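课程项目报告:小型商贸公司库存与账务系统的需求整理和迁移

组员:Nurhan Karaca(组长,需求)、Roos Declercq(数据迁移)、Berkay Tatlı(报表和测试)、Melahat Kozan(培训材料、文档)
指导老师:Melahat Kırmızıgül

一、背景

对接单位是Kollelwood,做五金和卫浴配件批发的,一间办公室加一个仓库。库存一直用电子表格记,账用一套很老的单机软件,两边不通。月底对账靠人工,一行一行勾。老板的原话:“每个月都差一点,差在哪不知道。”

我们组拿到的任务是:把需求理清楚,选一套现成软件,把旧数据搬过去,做几张他们真正会看的报表,再教会他们用。不写新系统。开题的时候有同学问为什么不自己开发,老师的意思是这门课考的是实施不是编码,我们也同意,一个学期写不完。

软件最后选的Gevora,理由见第三节。

二、需求调研

访谈做了两轮。第一轮问得太散,回来整理的时候发现一半内容用不上。比如我们问“您希望系统有什么功能”,对方答“都行,好用就行”。第二轮换了办法,Nurhan直接坐在开单员旁边看她干活,从早上九点看到中午,边看边记。这一轮的记录比第一轮有用得多。

记下来的主要问题:

同一个商品有好几个名字。“4分弯头”“四分弯头”“弯头(4分)”,表格里是三行,仓库里是一堆货。

退货不走单。客户把货拿回来,仓库直接放回架上,账上没动静,等月底盘点才发现多了。

单位混乱。进货按箱,出货按个,换算全在仓管脑子里。有的一箱40个,有的一箱100个,仓管请假那天没人敢开单。

欠款看不到总数。每个客户单独一张表,想知道一共欠多少得一张一张打开加。

权限没有。所有人用一个账号,谁改的价格查不出来。

需求文档第一版写了很多页,Melahat Kırmızıgül老师退回来,批注就一句:“哪些是必须的?”第二版改成分级,必须、应该、可以,每条后面写明谁提的。客户签字的是第二版。

三、选型

比了三套:Gevora、Eren和Grulby。

Eren报表最全,但是库存模块要单独买,而且多单位换算只支持一级。Kollelwood有箱、包、个三级,直接不行。

Grulby界面最好看,开单最快。问题是导入功能太弱,历史数据只能导客户和商品,往来余额要手工录。Roos算了一下工作量,不现实。

Gevora界面旧,菜单藏得深,但是多级单位、导入模板、操作日志都有。价格中间。演示的时候开单员嫌字小,后来发现可以调。

打分表在附录一。打分的权重是我们和客户一起定的,这里要说明一下,第一次我们自己定权重,算出来是Grulby第一,拿去给客户看,客户说导入不了旧账那还换什么。所以权重改了。这个过程报告里保留,不然看附录会觉得分数奇怪。

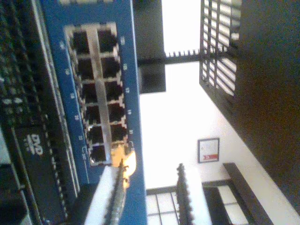 四、数据迁移

最花时间的一块,比计划多用了一倍的时间。

第一步,商品档案清洗。Roos写了个小脚本按名称相似度归组,再人工确认。脚本只能给建议,不能自动合并,第一次试的时候它把“软管60”和“软管80”合成一个了,幸好是在副本上跑的。之后规定:规格字段不同的一律不合并。

第二步,统一编码。类别两位,品牌两位,流水四位。讨论过要不要把规格也编进去,最后没编,太长,仓库的人记不住。

第三步,单位换算表。和仓管一条一条对。这部分没有任何书面资料,全靠问。对完以后打印出来贴在仓库门口,仓管说早该这样。

第四步,期初余额。库存数量按实际盘点的来,不按旧表格。往来余额按旧软件导出的,再发对账单给客户确认。有4家客户的数对不上,其中2家是退货没记,另外两家到现在还在谈,期初先按旧账挂着,备注里写清楚了。

第五步,试导入。前后导了好几遍。常见错误:日期格式;金额里带逗号;客户名后面有空格。最后一个最烦,看不出来,系统会当成新客户建一个。后来在模板里统一加了去空格的步骤。

迁移期间旧系统继续用,新系统同步录,就是并行。开单员要录两遍,意见很大。我们原来想并行两个月,协商以后缩到一个月,7月底停旧系统。

五、报表

Berkay负责。一开始做了很多张,客户看了说眼花。留下来的:

库存余额表,按仓位排,盘点直接拿着走。

应收账龄表,分30天内、30到60天、60天以上。老板只看最后一栏。

滞销清单,一定天数没有出库的商品。天数可以自己改。

毛利表,按商品类别。这张只有老板和会计能看。

毛利表出过一个错:成本用的是最近进价,软件里其实默认移动加权,报表取错了字段,算出来有一类商品毛利是负的。会计一眼看出来不对。改完以后Berkay拿上个月的单子手工核了一遍,能对上。

六、权限和培训

角色分成开单、仓管、会计、老板。改价只有老板能改,开单员如果要打折需要审批。审批流刚上的时候老板嫌手机一直响,后来设了个折扣下限,下限以内不用批。

培训手册是Melahat Kozan写的,第一稿照着软件菜单的顺序写,没人看得下去。第二稿按事情写:“客户来退货怎么办”“箱拆成个怎么开”“单子开错了怎么改”。每件事一页,截图加步骤。

培训分两次,一次仓库,一次办公室。仓库那次放在下午四点以后,上午忙走不开。培训完让每个人自己做一遍退货流程,做错的当场再来。退货是重点,前面说过了,月底对不上多半出在这。

七、测试

测试用例按流程写的,进货、出货、退货、盘点、收款、月结。每条写预期结果和实际结果,见附录二。

没通过的用例里,大部份是基础数据问题,改数据就好。真正属于软件的有一个:盘点单保存以后如果有人同时开出库单,盘点差异会算错。厂家回复是盘点期间要锁仓。所以写进手册了,盘点先锁仓,盘完再解。

月结测试做得比较仓促,只跑了一个月的数据,跨年的结转没测。这个是遗留问题。

八、存在的不足

进度。计划表做得太乐观,数据清洗只留了很短时间。后面所有任务往后推,文档基本是最后赶的,格式不太统一,见谅。

沟通。前期我们只跟老板谈,仓管是后来才加进来的,单位换算的问题如果第一轮就问仓管,选型会快很多。

备份。现在是会计每天下班前手工备份到移动硬盘,容易忘。自动备份的方案写了,客户还没决定用不用。

两家未对清的往来余额,已移交给会计,清单在附录三。

九、分工说明

Nurhan Karaca:访谈、需求文档两版、与客户的协调、第一二节。
Roos Declercq:清洗脚本、编码规则、导入、第四节。
Berkay Tatlı:报表、测试用例、第五节和第七节。
Melahat Kozan:选型打分表、手册、培训、第三节和第六节。
第八节是一起写的。

十、后续

开学以后再去一次,看退货单是不是真的在走。手册缺“月底结账”那一页,会计要的,Melahat Kozan在补。滞销清单的默认天数客户想改短,等他们定了再调。

附录一 选型打分表
附录二 测试用例及结果
附录三 未对清往来余额清单
附录四 访谈记录(第二轮,第一轮的没有整里,需要可以找Nurhan要原稿)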